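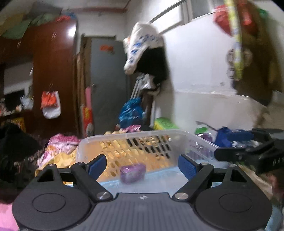
Chibuzor Omoregie wrote in after my last post to say that walking to work is called commuting, that people have been doing it since there was work, and that I should perhaps hold off on the memoir. Fair. I had gone on a bit. But the post got more mail than anything I've put on Pludumness since the one about the dentist, so I'm going to go on a bit more, and Chibuzor can skip to the end.

For those just joining: I used to take the 246. The 246 is a bus that runs from the east side of Kustunville to the west side by way of every place a person might conceivably not want to go. It visits the hospital, then the mall, then the other entrance to the mall. In February they changed the timetable so that my bus left at 7:10 or at 8:25, and I start at 8:30, and it takes half an hour. I did the math several times in case it came out differently.

So I've been walking for four months now. It takes fifty minutes if I don't stop at Haddad, and I have yet to not stop at Haddad.

What I was told would happen

Everyone who walks has a speech about it. I collected a few before I started. My sister told me I'd sleep like a log. A man at work told me I'd have all my best ideas between the railroad bridge and the bank, which was oddly specific, and I've since worked out that it's the only stretch without a crosswalk. My doctor said "good" and wrote it down, and I've been trying to live up to that "good" ever since.

I do sleep better. I haven't had any ideas. I had one in March about rearranging the spare room, and by the time I got home it was a bad one. Mostly what goes through my head is the same eight bars of a song I don't like, plus arguments with people who aren't there. I win those, but I'm usually a little ashamed of how.

I'd also been promised that I'd get to know my neighbors. This is partly true. I know their recycling. I know who puts it out the night before and who comes running down the driveway in a robe, and I know that the house with the green door gets a truly heroic number of meal kits. As for the neighbors themselves, we've settled into the nod. There's one older man on Tyler Street who went past the nod early on and said "Cold enough for you?" and now we're both locked into it. In May, in bright sun, he said it again. I said "Getting there!" I don't know what either of us meant.

The shoes

I owe a correction here. I wrote last time that any shoes would do, and three of you told me, with varying degrees of kindness, that this was wrong and possibly dangerous. I now own proper ones. They cost more than my coat. The young woman in the store watched me walk up and down a strip of carpet and made a face I recognized from having my car looked at.

Apparently I roll inward. I've been rolling inward for my whole adult life, at weddings, at job interviews, and no one felt they could say anything. The new shoes stop me from doing it, and for the first week my knees behaved as if they'd been moved to another country. Then it passed, and I'm sorry to report that everything you all said was right.

They are, however, extremely ugly, and I carry another pair in my bag to change into at my desk. This means that at 8:25 every morning I'm the person hopping on one foot beside the printer. If you've ever wanted to be asked an urgent question, I recommend it.

The app

I lasted nearly two weeks without an app. Then I got Jirix, because it was free, and because I wanted somebody to tell me I was doing well. Jirix doesn't tell you that. Jirix tells you that you're "on track," which is what people say to you right before a meeting about whether you're on track.

It came with a goal already set, 2000 steps a day, and I sailed past it before I'd reached the bank. So it raised the goal. I sailed past that too, and it raised it again, and I began to see how this was going to go. On my day off I lay on the couch with a book and it buzzed to ask if everything was okay. I found this touching for a second. Then it offered me the paid version.

I've kept it for the map. I like to look at the line of my route and notice the little knot where I stood outside Haddad deciding whether I was the kind of person who has a cheese pastry on a weekday morning. (The line goes in. The line always goes in.)

Money, since several of you asked

In theory I'm saving up to 800 dollars a year on bus fare. That's if I never take the bus at all, and I have taken it, twice in hail and once because I'd hurt my own feelings and didn't want to be alone with myself for fifty minutes.

Against this you have to set the shoes, the rain jacket, the second rain jacket that is for real rain, a hat, and the pastries. I made a small table of it all one evening at the kitchen counter and then I closed the laptop. I believe that walking to work is free in the way that having a dog from the shelter is free.

I will say the jacket was worth it. I'd always thought of rain as a thing that happens to you between a door and a car. Fifty minutes of it is more like a place you've gone. There's a moment about ten minutes in when you stop hunching, and your shoulders come down, and you think, well, all right. It's quite nice after that. It's never once been nice in the first ten minutes.

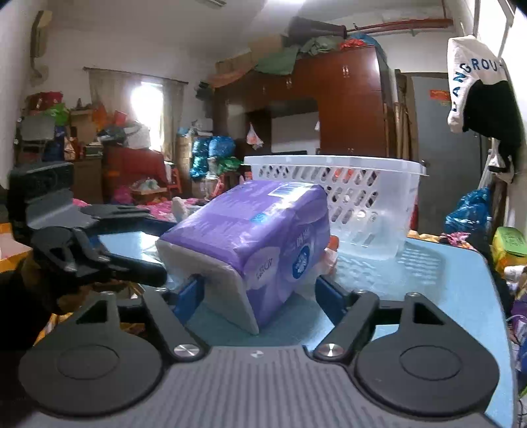
The way home

I didn't say much last time about the way home, and a reader in Ohio wanted to know if I walk that too. I do, mostly. It's a completely different walk. Same streets, but the sun's on the wrong side and everybody's dog is out, and I'm no longer late for anything, which turns out to have been most of my personality.

I go slower. I take the long side of the park. A couple of weeks ago I stood and watched a crew paint a new crosswalk by the library, along with two kids and a woman holding a rotisserie chicken, and we all stayed until the end. The man with the roller did a bit of a flourish on the last stripe. The woman with the chicken clapped, as much as you can.

I got home late and couldn't think how to account for it. "They were painting the road," I said, and my husband, who drives, said, "Was it blocked?" and I said no.

They've announced another timetable change for the 246, by the way. There's going to be a 7:50. It would get me to my desk with ten whole minutes to spare, dry, in my good shoes. I've read the notice at the stop three times. I've got the pastry situation to consider, and then there's the man on Tyler Street, who would have no one to ask about the cold.

I'll let you know. Chibuzor, you can start reading again next week, I'm doing gutters.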